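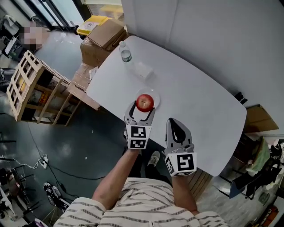 Chapter 5

Comparing Hand-Held Grippers

After studying this chapter, the reader should be able to:

State what a gripper comparison is meant to decide before any trial is run.
Select test objects that separate one finger design from another.
Explain how fiducial markers are used to recover the position of a hand-held gripper.
Record a grasp attempt so that another person can score it.
Recognize results that reflect the operator more than the device.

5.1 Introduction

Earlier chapters treated the gripper as a fixed part of the arm. The fingers were given, and the task was to move them to the right place. This chapter takes up the question that comes before it: which fingers should be used at all, and on what evidence should they be chosen?

A laboratory may answer this question by mounting each candidate on an arm and running the same program. The method is sound but slow. Every change of gripper calls for a new tool offset and often a new grasp plan, and a poor result may come from the plan as easily as from the fingers. Many laboratories therefore begin with hand-held trials. A person carries the gripper, brings it to the object, and closes it. The arm and its controller are left out until a smaller group of candidates remains.

Consider a person at a white table with a gripper in each hand. The fingers of the left gripper are open around a red apple on a small clear plate. Each gripper has a white cube-shaped housing with square black-and-white markers on it. A clear plastic water bottle and a small translucent box stand farther back. Although simple, such an arrangement raises most of the matters discussed in this chapter: the form of the fingers, the choice of objects, the tracking of the hand, and the part played by the operator.

5.2 The Choice of Objects

An object is useful in a comparison when it is hard for at least one of the candidates. An object that every gripper lifts without trouble adds length to the trial and nothing to the result.

The apple is a common first choice. It is smooth, nearly round, and firm, and it bruises if pressed too hard. Curved fingers may pass under its widest part and support it from below. Flat fingers must rely on friction at the sides. A plate under the apple makes the approach harder, as the fingertips have to clear the rim.

A clear bottle tests something else. Its walls give way under pressure, and its surface is difficult for many depth cameras. A light box with thin walls shows whether the closing force can be kept low. The three objects should be scored separately. A single average would hide the very differences that the trial was meant to find.

5.3 Markers and Tracking

A fiducial marker is a printed pattern of known size and shape. When a camera sees the marker, software can work out where the marker is and how it is turned. Markers are placed on more than one face of a housing so that one remains in view as the wrist rotates. Their size is a compromise: a large marker can be read from farther away, while a small one fits on a face that would otherwise go unused.

The operator's sleeve, the object, and the second gripper can each hide a marker. Lost tracking must be logged as lost tracking. It should never be entered as a failed grasp.

5.4 Case for This Chapter: The Woltovbridge Trials

The worked case is drawn from a series of trials held at the Woltovbridge teaching laboratory in April. Two finger sets were compared. The Bang set has curved fingers, and the Drurkska set has straight fingers with a rubber face. Operators at a second site, Jimholm, repeated the trials using the same written procedure.

The two sites recorded 442 grasp attempts between them. Of these, 100 were set aside for scoring by a second reader. The agreement between readers was high for the apple and much lower for the bottle, where the procedure had not stated how far the wall could bend before a grasp was counted as a failure. The wording was revised, and some 5 pages of notes on the revision are given at the end of the chapter.

Readers should study the original wording before turning to those notes. Section 5.5 begins with the scoring sheet as it was first issued to the operators.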